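3. Household textiles
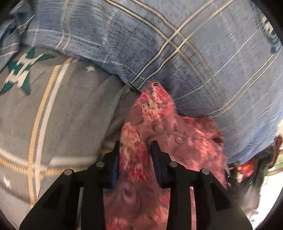 3.1 Materials

The study looked at how people sort mixed cloth at home when the pieces differ in color and pattern but not much in size. We collected 131 pieces from households in the Bisport district, all of them washed before they were given to us. The set covers plain, printed and woven-check cloth. Garments with zippers or buttons were left out, as were towels and anything knitted.

Figure 2 shows three of the pieces together: a dusty-red cloth with a floral pattern, a large blue plaid and a gray print. The red floral comes up to a rounded point where the blue and the gray meet. Overlaps of this kind were common in the piles and gave sorters the most trouble, as reported in Section 4.

Figure 2. Red floral, blue plaid and gray printed cloth from the mixed set.

3.2 Pattern classes

Each piece was given one of four labels: plain, check, floral or other print. Checks and plaids were kept in a single class, following Zariņš, who found that home sorters do not separate the two. Florals were labeled by their main motif. A cloth with flowers and curling lines on a colored ground counts as floral, even when small outlines or dots fill the space between the flowers. The blue plaid in Figure 2 is a check and the red piece is a floral under this scheme. The gray piece was labeled other print.

Ground color was recorded separately, in everyday terms. Muted shades were the hardest to agree on. Two coders labeled the full set and settled their differences by looking at the cloth again in daylight. Most of the disagreements were between red and pink, and a smaller number were between gray and pale blue.

3.3 Preparing the piles

Pieces were drawn at random in groups of 12 and dropped one at a time onto a table from a laundry basket. They were not smoothed or straightened. Sorters were asked to make stacks "the way you would at home" and were given no time limit. They could fold the pieces or leave them flat. We noted which piece was picked up first, where it was held, and whether a second piece came up with it.

In total 500 piles were prepared between the first session in May and the close of the study. Piles in which all the cloth fell into one pattern class were kept, although they turned out to be rare.

3.4 Storage between sessions

The cloth was stored in lidded Cuvlow bins, sorted by class, and mixed again before each session. Creases from storage were left in. Pieces that had faded or frayed were replaced with the nearest match from the Sterer collection, and the replacement kept the label of the original. Labels were written on cotton tape and kept in the bins, so that no tag could be seen during sorting.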